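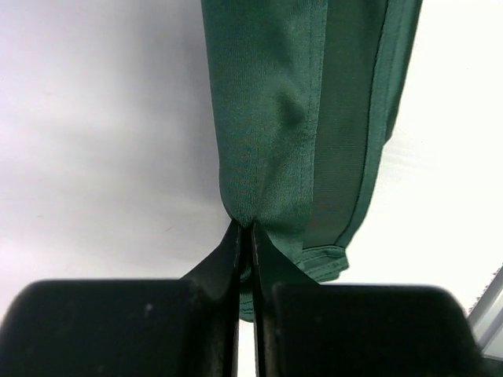
Mafalda Correia hat zum vorigen Bericht angemerkt, dass die Zahl der aufgezeichneten Episoden allein wenig über deren Brauchbarkeit aussage, und um eine getrennte Ausweisung der freigegebenen Beispiele gebeten. Dieser Bitte wird im Folgenden entsprochen.

Förderung > Laufende Vorhaben > Histia > Zwischenberichte

Zwischenbericht zum Vorhaben Histia
Arbeitspaket Datenerhebung: Handhabung biegeschlaffer Textilien
Berichtszeitraum bis einschließlich September

1. Gegenstand

Das Arbeitspaket stellt die Demonstrationen bereit, mit denen das lernende System im Vorhaben Histia trainiert wird. Erhoben werden ferngesteuerte Greif- und Faltvorgänge an Bekleidungsteilen. Jede Episode umfasst die Bilder der Handgelenkkameras, die Gelenkstellungen, die Öffnungsweite der Greifer und eine kurze sprachliche Aufgabenbeschreibung. Die Federführung liegt bei Skastemine, die Datenhaltung bei Plaltwood.

2. Stand der Erhebung

Bis zum Ende des Berichtszeitraums wurden 1.907 Episoden aufgezeichnet. Davon sind 799 geprüft und für das Training freigegeben. Die übrigen Episoden befinden sich in der Sichtung oder wurden zurückgestellt. Zurückgestellt werden Aufzeichnungen mit lückenhaften Zeitstempeln sowie solche, bei denen die Aufgabenbeschreibung nicht zum ausgeführten Vorgang passt. Fehlgriffe mit anschließender Korrektur bleiben im Bestand und werden gesondert gekennzeichnet.

Die Erhebung erfolgte an 2 Arbeitsplätzen. Verwendet wurden 21 Bekleidungsteile. Für dunkelgrüne Ware mit abgesteppten Säumen liegt inzwischen eine eigene Aufnahmereihe vor, in der auch geraffte und mehrfach übereinanderliegende Kanten gegriffen werden. 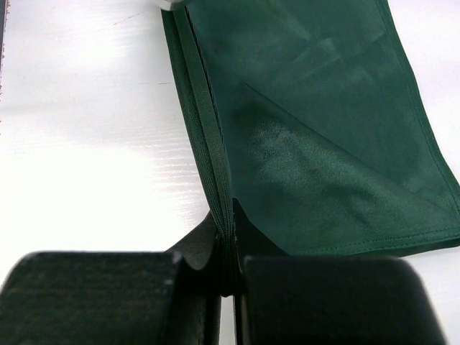 Nach Auffassung von Killian Vidal sollte der Griff an mehrlagigen Kanten als eigene Teilaufgabe annotiert werden, da das Modell andernfalls nicht lerne, eine einzelne Stofflage von einem Bündel zu unterscheiden. Der Vorschlag wurde in die Annotationsrichtlinie übernommen. Bereits freigegebene Episoden werden nachannotiert; der Abschluss ist für die kommende Berichtsperiode vorgesehen.

3. Qualitätssicherung

Die Prüfung erfolgt zweistufig. Zunächst werden Vollständigkeit und Synchronität der Datenströme automatisch kontrolliert. Anschließend sichtet eine zweite Person, die an der Aufzeichnung nicht beteiligt war, die Episode in voller Länge. Abweichende Bewertungen werden mit der Bedienperson besprochen und im Prüfprotokoll vermerkt.

Besondere Aufmerksamkeit gilt den Bildern aus unmittelbarer Nähe des Stoffes. Die Greiferfinger nehmen dort einen erheblichen Teil des Bildes ein, und auf hellem Untergrund treten mitunter Überstrahlungen auf. Solche Episoden werden nicht ausgeschlossen, sofern die Stoffkante im Greifbereich erkennbar bleibt.

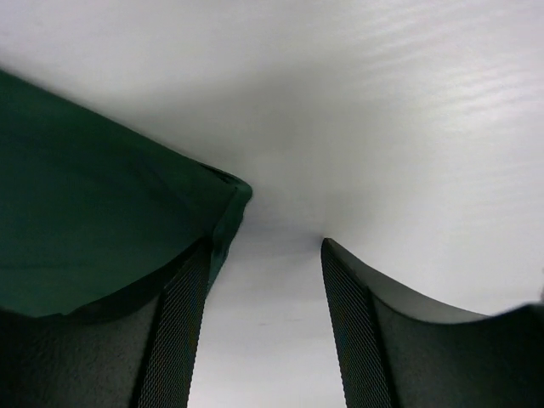
4. Abweichungen vom Arbeitsplan

Die Übergabe des ersten Teildatensatzes an Shehu verschiebt sich um einen Monat. Ursächlich ist die nachträgliche Änderung der Annotationsrichtlinie. Mehrkosten entstehen nicht. Die Personalmittel wurden planmäßig abgerufen.

5. Nächste Schritte

Vorgesehen sind die Nachannotation der freigegebenen Episoden, die Sichtung des verbleibenden Bestandes und ein erster Trainingslauf mit dem Teildatensatz. Über die Aufnahme weiterer Stoffarten wird nach Auswertung dieses Laufs entschieden. Die überarbeitete Richtlinie geht dem Fördergeber mit dem nächsten Mittelabruf zu.

Weitere Dokumente zum Vorhaben
Histia: Annotationsrichtlinie für Greif- und Faltvorgänge
Histia: Datenmanagementplan (Plaltwood)
Kooperationsvereinbarung Skastemine und Shehu
Hinweise zum Mittelabruf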